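How to get your money back after a bus cancellation

Gostness Transit cancelled 1,063 departures in June. I know this because I asked, in writing, twice, and a very patient person named Sunita Sisodia in the records office sent me a spreadsheet. I was standing at the stop for a good number of them.

What most riders don't know is that the city has a refund rule, and that it covers more than the price of your ticket. If the bus you planned on was cancelled or ran more than 30 minutes late, you can claim the fare, and in some cases the taxi you took instead. The form lives on the Busgate site, four menus down, under a heading that has the word "feedback" in it. I have filled it in often enough to have opinions.

Before you start

You need the route number, the stop, the time the bus was supposed to arrive, and the date. Write these down while you're still at the stop and angry, as anger is good for detail. By dinner you will be telling people it was the 14 at "five-ish," and the form does not accept five-ish.

You also need proof that you meant to ride. A monthly pass counts. So does a Mosix card with a balance on it, as long as it's registered to your name. Cash riders need a receipt from the same day, and good luck getting one out of a driver who never showed up. A return ticket works if you bought it on the way in.

Step 1: Check that the bus was really cancelled

Open the service log on Busgate and pick your route. Each trip has a status: ran, late, short or cancelled. "Short" means the bus turned around before the end of the line, and if your stop was on the part it skipped, you can claim for that too.

The log is updated overnight, so don't look the same evening and give up. If your bus is listed as having run and you know perfectly well it didn't, take a screenshot anyway. You'll want it for Step 4.

Step 2: Open the form

Go to Contact, then Your Trip, then Tell Us More, then Feedback and Adjustments. An adjustment is a refund. I suppose someone was paid to come up with that.

The form times out after ten minutes, and it does not warn you. Put the kettle on afterward.

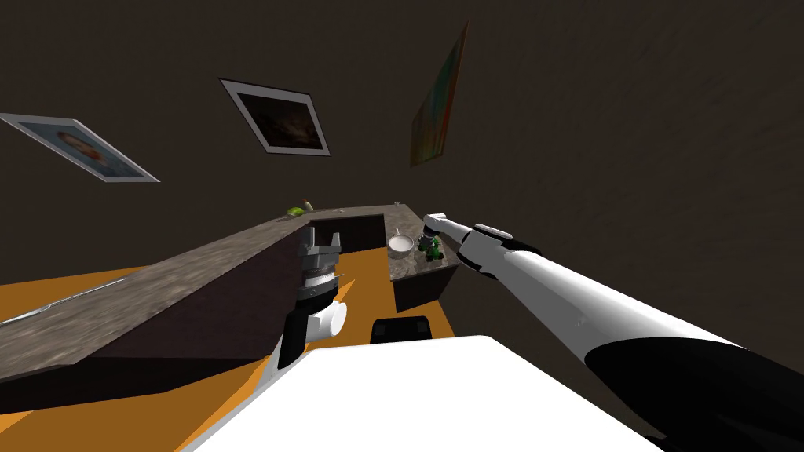
Step 3: Fill in the boxes that matter

The form has a lot of boxes and cares about five of them: route, stop, scheduled time, date and payment type. The box asking how the experience made you feel is optional. I have used it, and I can report that it changes nothing.

Stop numbers are on the little plate under the timetable. If the plate is missing (Hyvönen Street, both sides, going on two years), type the cross street and add "plate missing" after it.

For dates, use month, day, year with slashes. For a trip on 03/10/2025 I once left off the zeros, and the form told me my bus stop didn't exist.

If you took a taxi, upload the receipt as a PDF. Photos are allowed, according to the instructions. They are also rejected, according to my inbox. You can claim a taxi only if the next bus was more than an hour off or if yours was the last one of the night.

Step 4: Deal with the first no

You will probably get an automatic reply saying the trip could not be verified. Don't start a new claim, or the two will cancel each other out. Reply to the same email, keep the case number in the subject line, and attach your screenshot from Step 1. Say which stop you were at and how long you waited. Two or three sentences will do.

My friend Ifigeneia Chatzigeorgiou wrote four pages and cited a maritime treaty. She did get her refund, but it took until the snow melted.

Step 5: Wait, then ask

The city gives itself 20 working days. On day 21, send a one-line email asking for the status. Of the claims filed in the same spreadsheet month, 623 were paid, and I would bet my pass that plenty of those belonged to people who sent the one-line email.

Refunds go back to your pass or card as credit. If you want actual money, you have to tick the box for a check, which sits below the Submit button where no sane person would look. Scroll down first.

If they still say no

You can appeal to the city's rider complaints desk within 60 days. Use the paper form from the counter at the main terminal, and bring your own pen. Attach the original claim, the reply, and the service log page. The desk is open until four, and the 14 gets you there at ten past, assuming it comes.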